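Apr 11, 2026 - workshop book, tables and hardware

Started the day meaning to sort the rings for the El Fassi job and spent the first hour on furniture. The two cream tables have drifted apart again. Not by much, but enough that a dropped washer goes straight down the crack and is never heard from again. Pushed the back one up hard against the front one. There is still a seam, as there will be until someone buys one big table, and I have stopped putting that on the request list.

Wiped both tops with the Mustex cleaner. Abdelkrim says it leaves a film. I say the film was there before. We have agreed to disagree and he has gone back to using dish soap on his side.

Rings. The box from Restaneo came marked 500 and I am taking their word for it. What I do care about is the gap where the ends meet, which on the last lot wandered all over the place. Pulled a handful from the top of the bag and a handful from the bottom, on the theory that suppliers put the nice ones where you look first. Top and bottom were equally mediocre, so at least they are fair about it.

The small stuff is miserable to handle on a pale top. Anything shiny disappears the moment the overhead light hits it. I had a ring right in front of me and looked for it under the stool.
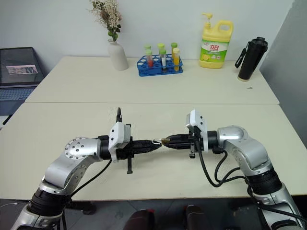

Ring clip held over the middle of the front table, back table pushed up behind it.

Ashraf wants a dark mat down the center so we can see what we drop. Fine by me, provided it isn't the green one with the burn in it. He also wants the mat glued. No. Last time we glued something to a table it was supposed to be for a week, and I was still scraping in May.

Brass fittings: the Cellitz drawer has two kinds mixed together, same thread as far as I can feel, one a hair longer in the shoulder. Whoever tipped them into one bin did it neatly, I'll give them that. Split them into the old jam jars for now. Long ones have tape on the lid. If the tape falls off, the long ones are in the jar that used to be apricot.

Reorder note: Restaneo's price break is at 2,000. We do not need 2,000 of anything. Ashraf has already asked what it would come to.

Still to do
- dark mat, find or cut
- go through the rest of the rings for bad gaps
- labels on the jars (real ones)
- floor under the seam - sweep before the next person vacuums up my washers
- ask Abdelkrim where the good tweezers went, nicely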